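Setting a Coffee Table for Mixed Mugs and Coasters

Doncombe Hospitality Guide, Section 2: Shared Tables

Guests at Doncombe are served hot drinks at the shared tables from early morning until 9 p.m. The tables have pale, marbled tops that mark easily under heat and tannin. This page sets out how a table is to be laid with coasters and a tray of mugs before guests are seated. It applies to the Testinden lounge and to the smaller Vitau room.

What is required

One serving tray with a raised rim. Assorted mugs from the shelf. One coaster or shallow coaster dish for each mug. A soft dry cloth. A damp cloth for the table, wrung out well.

Preparing the table

Wipe the tabletop with the damp cloth, working from the back edge toward the front, and dry it at once. Check the underside of every coaster before it is set down. Grit caught under a coaster will scratch the surface the first time a mug is lifted and replaced. Wooden coasters are wiped only and must not be soaked. Woven coasters are shaken out and brushed along the weave. Glazed dishes may be washed with the mugs.

Loading the tray

Place the tallest mugs first and fit the small cups into the spaces that remain. Mugs may stand close together, but handles should lie over open space or along the side of a neighbor, where a hand can reach them. Mugs of different colors and heights are used together at Doncombe, and staff are not asked to match them. Guests tend to remember a color more readily than a seat, and a mixed tray reduces the number of mugs taken up by mistake.

Set the tray down toward one side of the table. It may stand at an angle if this brings the handles closer to the person serving.
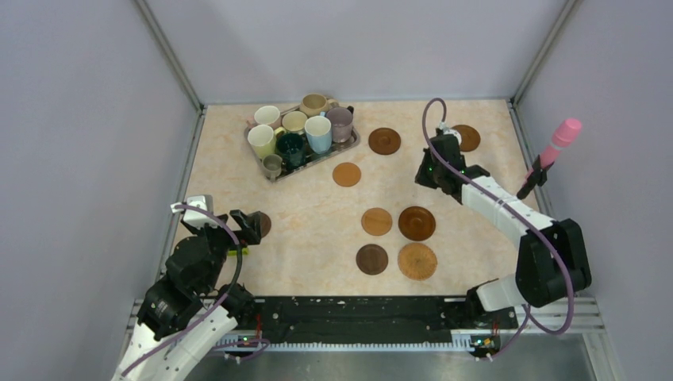

One remark returned with the last revision of this section was that the woven coasters look well but let a spill straight through to the table, and that they would be better kept for cold drinks. The point is accepted in part. Woven coasters may remain on the table, but coffee and tea should be offered on wood or on a dish with a rim whenever one is free.

Placing the coasters

Coasters are spread out before any mug leaves the tray. Leave a hand's width between them, and keep them clear of the table edge. A rimmed dish suits a large mug only if the base of the mug sits flat inside the ring. If it rocks, exchange the dish for a flat coaster.

Move the mugs one at a time, holding each by the handle and supporting the base. Mugs are filled after they have been placed. They are not carried full across the table.

Clearing

Return the mugs to the tray and carry it to the pantry before collecting the coasters. Stand wooden coasters on edge until they are dry. A ring mark on the tabletop should be treated the same evening with warm water and a little mild soap. Marks that remain are to be entered in the lounge book.

Replacement stock

Mugs are ordered under item 681 and coasters under item 219 from Avotiņš. An order may include up to 300 pieces. Chipped mugs are withdrawn from service immediately and may not be used as pen holders or planters in guest areas.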